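About Wonddale
Home | About us | Chore trials | Workshops | Contact

Who we are

Small outfit, one unit, one long bench, too many extension leads. We test whether machines can do the boring jobs yet. Wiping down, folding, stacking shelves, filling the lid rack by the coffee. Then we write up what happened and tell the people who asked, which is mostly cafes, care homes, a couple of packing firms and one very patient hotel laundry.

Started by Fergus Sutherland and Shirley Ross, who used to fit conveyors for a living and got tired of being shown videos. Every salesman had a video. Fergus wanted to see the thing done on a Thursday afternoon with the floor sticky and someone's coat on the worktop.

We don't build robots. We don't sell them either. We get asked that a lot so putting it near the top.

Can they do it yet?

Short answer, some of it. Depends on the job and how fussy you are.

Moving boxes of one size from A to B, yes, fine, buy one. Floors, mostly yes, if you pick the socks up first. Folding towels, yes but slow, you will want to do something else while it happens. Folding shirts, ask us again next October. Loading a dishwasher, getting better. Unloading it and putting things where your family expects to find them, no.

Restocking a drinks station sounds like nothing and is one of the hardest on our list. Thin lids, all nested, and they like to come up in twos. Paper cups that crush if you squeeze and slip if you dont. A person does it without looking, half way through a conversation.

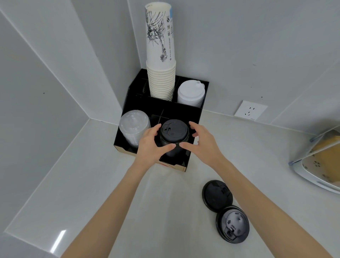
We put that job through 700 attempts last year across two machines, and scored every one. A go only counts if the right lid ends up on the right cup, straight, and pressed down all the way round. Near enough is a fail. Gregor marks them and Gregor is not generous.

Best machine we've had in was good with rigid tubs and poor with anything that flexes. Second best was slower but knew when it had picked up two and went back. We'd take the second one. So would most of the cafes we asked.

How we test

Same job, done by people first. You can't say a machine is slow until you know how long it takes Shirley. Then the machine, same bench, same stuff, nothing glued down or spaced out nicely. We use whatever the client uses, dents and all.

Each job gets a sheet. Time, drops, things broken, times somebody had to step in. That last one is the number we'd look at first if we were spending the money. A robot that needs rescuing every 12 minutes isn't saving you a member of staff, it's giving them a new job.

Everything goes in Pako, our own logbook software, which Arnar wrote over one winter and has been apologising for since. Roughly 3000 scored goes in there now. Clients can see their own, and the plain results for each chore go up on the Chore trials page when the client is happy with that.

We don't take money from manufacturers. They can lend us a machine, they pay carriage both ways, and they don't get to see the write-up early. A few have stopped ringing.

Who's here

Fergus Sutherland - runs the place, does the site visits, drives the van.
Shirley Ross - test design, scoring rules, invoices. If you've had a quick reply it was Shirley.
Arnar Juhl - software, Pako, anything with a plug.
Gregor Dunbar - runs the bench day to day. Ex kitchen, so knows what a rush looks like.
Alistair Galbraith - part time, safety and paperwork. Reads the manuals so we don't have to.

Work we've done

Dalgleish, packing line, mixed jars into trays. Told them to wait. They waited, we re-ran it, they've now got one arm on the end of line two and seem pleased.

Villis, small cafe group, lids and cups and wiping down. Still going. Machines are on the wiping, staff have kept the lids.

Come and see it

Workshops most months, up to 70 people if we clear the back half, usually far fewer. Bring a chore. If it fits through the door we will have a go at it. Tea provided, made by hand for teh time being.

Bookings and awkward questions through the Contact page. Parking round the side, not in front of the tyre place please.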